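1/ Right then, quince paste. I said last October that I'd write up how I do mine and then I didn't, so a year late (sorry to everyone who asked, and asked again) I'm going to do it properly, one post at a time, while the pan is on.

2/ The quinces came from the market at Drundville, from the stall at the far end that only ever has them for a fortnight. I meant to buy four. I came home with a carrier bag that weighed 1,489 g on the kitchen scales, and the car still smells lovely.

3/ First job is rubbing off the grey fluff. A damp tea towel does it, and it's quite a soothing thing to do with the radio on. Don't peel them. There's a lot of flavour in the skin and it all goes through the sieve later anyway.
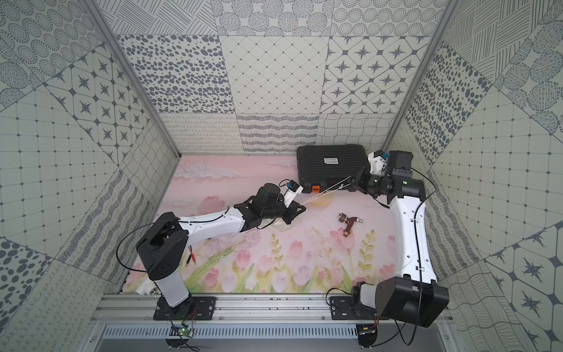

White cord, pink mat.

4/ Now the cutting up, which I do dread a bit every year. A raw quince is like a turnip with a grudge. I used to quarter them raw and I've got the scar on my thumb — now I simmer them whole in water with a strip of lemon peel until a skewer slides in, and after that they cut like butter.

5/ Mine took an hour and ten minutes. The small ones were ready sooner, so I fished them out with a slotted spoon and let the big knobbly one carry on by itself.

6/ Cores out, everything else through the mouli. I have an old Ginix one with a handle that comes off if you turn it too cheerfully. A sieve and the back of a ladle will do the same job, it's just slower and you'll want to swap arms.

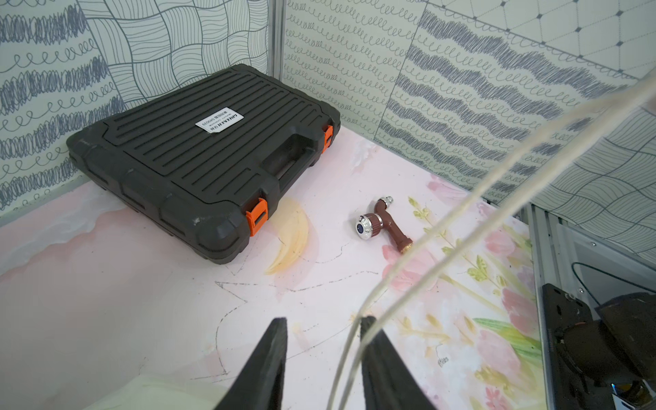

7/ and once it's all through, weigh the purée again, because that's the number the sugar goes by and your first number is no use to you any more. I had 1,000 g on the nose this time, which pleased me far more than it should have!

8/ Old recipes say equal weights of sugar and fruit. I find that too sweet to eat with cheese, so I used 853 g, plus the juice of a lemon. It was going to be 850 and my hand slipped.

9/ Low heat, wide pan, wooden spoon with a long handle. I mean it about the long handle, it spits like anything once it thickens and you'll want your sleeves rolled down for once.

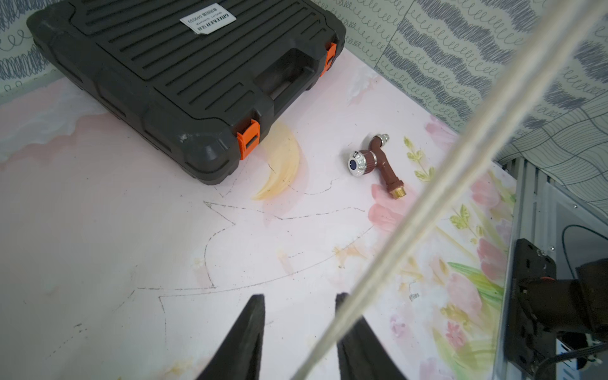 Can you do this in a slow cooker with the lid propped open? I've tried twice and it never goes red, it stays the colour of a digestive biscuit.

10/ Lovely question, and I've had the biscuit-coloured one too! I think the colour needs the long stretch of proper heat at the end. I'd do the soft cooking in the slow cooker by all means, overnight even, and then move to a pan once the sugar's in.

11/ You're looking for the moment when the spoon leaves a clean path across the bottom and the paste thinks about it before closing up again. Mine was an hour and a half today, and a deep brick colour by then.

12/ Into a tin lined with baking paper, smoothed over with the back of a wet spoon, and left somewhere dry. I put mine on top of the boiler cupboard with a clean cloth over it for a couple of days and turn it once.
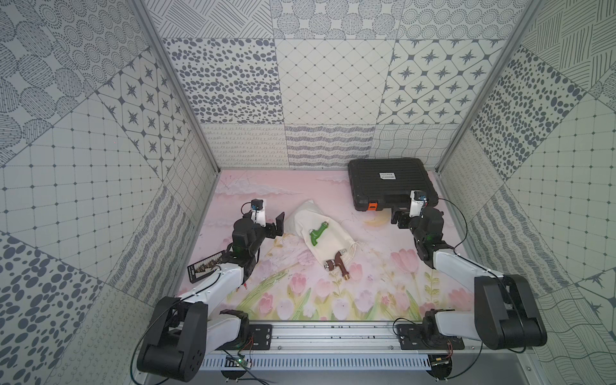 Last edited: October, 9.40 pm (lemon added to post 8, I'd left it out)

13/ For eating, a hard sheep's cheese if you can get it. Bickerstaff, the deli on the hill in Seston, has a good one but they do sell out by lunchtime. A crumbly Lancashire is just as nice, to my mind, and a bit kinder on the purse.

14/ Oh, and keep the cooking water from post 4. Strain it, sugar it, boil it hard and you've got a jar or two of jelly for the price of the gas. Mine's dripping through the muslin now, so I'll let you know tomorrow if it sets.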